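Drirness project, progress report for October

Hi Helmi,

You asked for the short version this time, so I'll try (no promises!). We're still on schedule for the Punitz handover, the demo count is finally where I wanted it, and I need to talk to you about money for finger pads.

Where we are with the demos

We now have 1,273 hand-guided demos in the Maes folder, all of them done with the hand-held grippers and no arm involved. I was nervous about dropping the remote-control setup in the spring, but I'd make the same call again tomorrow. Kauko can pick up a gripper and be recording good motions before his coffee cools, and on the old joystick rig he needed most of a morning to get that comfortable. The remote-control demos we already had are still in the training mix, and I plan to leave them there until we see a reason to pull them.

I threw out 29 demos this month. Most were ones where a gripper turned too fast and tracking lost it, and a few were just me bumping the table. Kauko has been nagging me to slow down near the end of each move, and he's right, the replays look much smoother when I do.

Working with two grippers

The big change since my last report is that we're teaching tasks at the stand with both hands' worth of tools in play. It's more fun than it sounds! The tricky part is the spacing. Come in too close to the pole and the policy learns to crowd it, hang back too far and it dithers. We settled on talking out loud while we move, which feels silly for the first ten minutes and then you stop noticing. 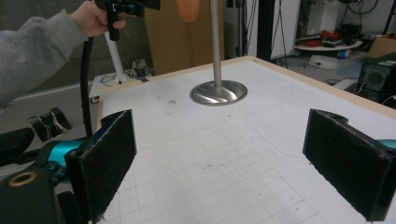 The grippers at the metal stand, on the grid-printed work surface:

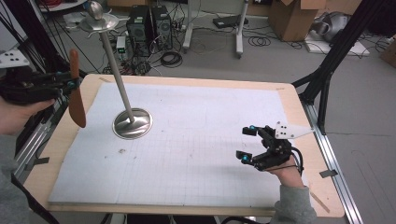 What I need from you

Finger pads, mainly. I'd like to put 300 dollars toward spares from Prullow so we can swap pads on a schedule and keep the grip the same from one batch to the next. It fits in what's left of the parts line, I just need your okay.

Next up

Two things before the next report: a first training run on the new demos, and a replay check on the real arm. Kauko has the arm booked for Tuesday and I'll send you the results as soon as I've looked through them.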